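Nundier hand-held grippers: setup and upkeep notes

Kept with the Faltholm recordings. Last revised 17/01/2020 by Caoimhe Costello.

What this file covers

How the pair of hand-held grippers at the Faltholm bench is put together, checked before a session and repaired. It does not cover the recording format or the labels. Those are in the other README, in the folder above this one.

The grippers are called left and right by the label inside the handle. If you pick up one and the label says the other, put it down and swap. Sem Segers spent a whole morning on a calibration fault that came from this.

Parts

Each gripper has a handle with a trigger, a mounting base, two black plastic fingers and a camera on a bracket behind the fingers. The fingers are printed at Vurnevville. Screws and springs come from Nic Giolla, and the part numbers are on the lid of the spares tin.

Old fingers and new fingers are not the same length. The new ones are longer by 3 mm. Never fit one of each. The recordings made with old fingers are in the folder named short and should stay there.

Before a session

Wipe the table with a barely damp cloth and let it dry. The white top shows every smear under the overhead lights, and the tracker picks up shiny patches as features.

Squeeze the trigger fully and let go. The fingers should meet flat along their whole faces and open again without a pause. If one lags, see Sticking below.

Check the finger screws by hand with the short driver. Snug is enough. The plastic strips easily and a stripped finger goes in the bin.

Look at the live picture from each camera. Both fingers should be in view near the bottom, one on each side, with open table between them. If one side sits clearly higher than the other, the bracket has moved and you need to redo the calibration.

Run the calibration card through both grippers. Two passes each. Write the result in the bench log even if it is good - the drift over time is the part we use.

Sticking

Nearly always dust in the slide. Take the fingers off, brush the slide out, and work the trigger a dozen times dry. Do not use oil. Eamon Tierney tried a light oil on the right gripper last April and it held dust so well that the whole slide had to be replaced.

If it still sticks after cleaning, change the spring. Both springs get changed together, even when only one is bad, so the pull feels the same in each hand.

Replacing a finger

1. Unplug the camera lead from the handle.
2. Undo the finger screws and keep them apart from the new ones.
3. Seat the new finger against the base before you start any thread. There should be no gap you can see light through.
4. Tighten a little at a time, going back and forth between the screws.
5. Plug the lead back in and calibrate.

Do both fingers on a gripper at the same visit. Note the print batch in the log.

Power and leads

The chargers and the hub run off the white power strip on the table. Leave its switches alone during a session. Leads run off the far side of the table and not across the working area.
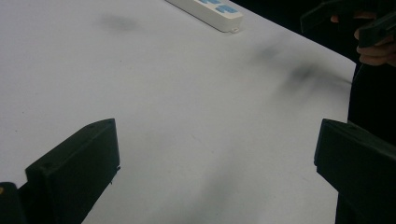 Charge both handles overnight. A full charge lasts over 4 hours of ordinary use, less if the camera is left on between takes. When a handle gets low the frame rate drops before any warning shows, so check the log for gaps if a take looks jerky.

Known faults

The right handle sometimes fails to wake on the first press. Press again and hold it.

Takes made with a loose bracket are kept but marked. Amarachi Odukoya has the list and adds to it when she finds more. If you train on the set, leave those out unless you want the bad calibration for a reason of your own.

Fast sideways moves blur. We did not fix this in the older takes.

Spares and contact

The tin is on the shelf under the bench. If you take the last of something, tell Nuala Mac an tSaoi, who does the ordering. Questions about the calibration card go to Sem.

To do: reprint the labels inside the handles, the left one is peeling.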